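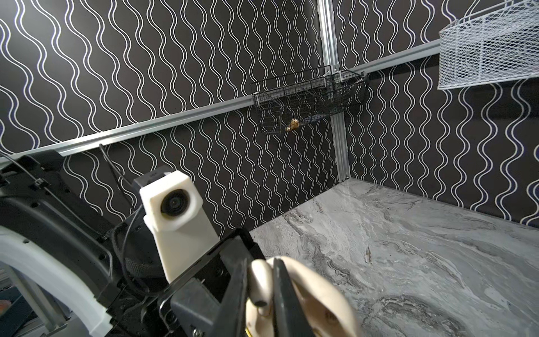

Corner of the cell from the wrist: black basket on the rails, clear counter below, beige pads at the bottom.

Flarport Automation Board > Manipulation > Tidying as a benchmark: are we there yet?

Stalter
Posted March 1, 2023

Splitting this off from the shop-floor thread, where it was getting lost under the conveyor discussion.

The claim was that household chores are now a software problem and the hardware is good enough. I disagree, and I think picking things up off a counter and putting them in a basket is the right task to argue over. It's dull and everyone has to do it. It also contains most of what is hard: mixed objects, soft and rigid, and a container whose walls are full of holes.

Look at the mesh basket in the corner. A gripper coming down at that has to clear a thin wire rim, stay off the upright, and let go without hooking a finger in the grid on the way out. A person does this while talking on the phone. I'd like to hear from anyone who has it working unattended for a full shift.

Robles
Unattended for a full shift is a factory requirement. My kitchen doesn't run shifts. If a machine clears the counter while I'm at work and takes four hours over it, I have no complaint.

On hardware I think you're wrong. Soft pads on a parallel jaw cover most of what is on a normal counter. Compliance in the pad forgives a lot of pose error. What fails in our setup is deciding where to grab, and that's perception.

Stalter
Four hours is fine until it drops something in the second one and the rest of the run is spent on a bad state. Recovery is the part I never see reported.

kerf_and_dado
Shop-floor view. We looked at a Trarilen cell in January for sorting offcuts and loose hardware into bins. Pick rate on rigid parts was acceptable. Then we put shop rags in the mix and it went downhill. The gripper would take two rags as one, or pinch a corner and drag the rest over the neighboring bin. The vendor's answer was to keep rags out of the stream, so now a person picks out the rags, and at that point the person may as well do the screws.

mgavalas
Soft goods are the dividing line, agreed. I don't think they are as bad as rags make them look, though. A stuffed toy is about the friendliest soft object there is. It has volume, it squashes, it doesn't drape much, and nearly any pinch holds. 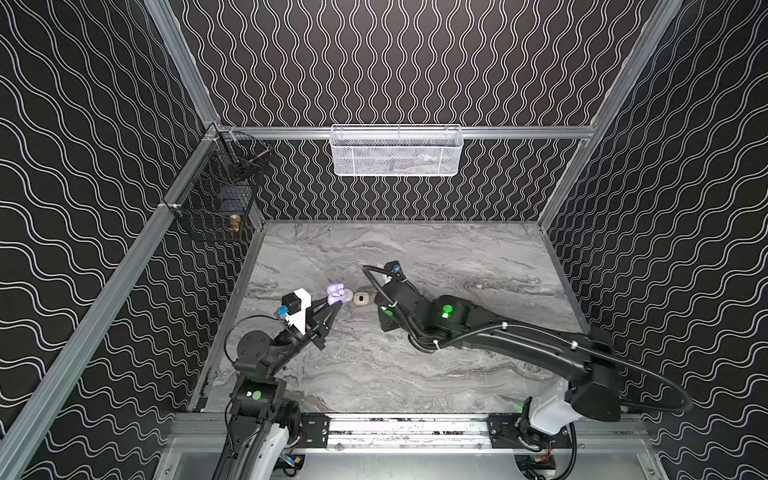
Both arms over the counter. Purple plush in the left gripper, right arm down at the small beige piece.

mgavalas
Note the layout too. The arms share one base rail and reach into the same bit of counter. For two arms that close together, the planner has to treat each one as a moving obstacle for the other. Simplest scheme is a lock on the middle zone: one arm goes in, the other waits. It's safe and slow. Letting both in is where you gain time and where you get the interesting collisions.

Robles
A lock wastes the second arm. You could have bought one arm and a longer rail.

mgavalas
Only if every task is a single-arm task. Try folding a towel or opening a zip bag with one. Handover between arms also gets you out of bad grasps, since you can regrasp in the air and don't have to put the thing down.

Manolis Gavalas

flatbelt
What about lighting and background? Wavy white lines on black walls is a lot of repeated texture. I'd expect stereo matching to hate that. Same for a gray marble pattern if you segment objects by contrast with the surface. A dark gray sock on that counter would be a fair test.

mgavalas
Repeated texture does hurt classical stereo. Learned policies working straight from the camera views mostly don't care, as long as they were trained on it. Move them to a plain white wall and then you find out what they were using.

Stalter
Which supports my point. A chore machine that has to be retrained when you repaint is not doing chores.

Robles
It supports mine – that's perception again. Nothing in that paragraph was about fingers.

kerf_and_dado
You're both describing a machine I can't buy. For what it's worth, my threshold is modest: more than two kinds of material in one stream, no presorting, and an operator who can clear a fault without a laptop. Speed I can work around.

flatbelt
Wire baskets also look bad to a depth camera. You get returns from the wire, from whatever is inside, and from the wall behind, all in one patch. We lined ours with cardboard and the placing errors mostly went away.

Stalter
Lining the basket is changing the house to suit the robot.

flatbelt
Yes. People bought flat-bottomed pans to suit the stove.

Robles
Did you log finger snags on the rim separately from missed drops? I'd like to compare, we only have them lumped together.

flatbelt
Separately, but only after the cardboard went in. I'll post the table when I've cleaned up the column names.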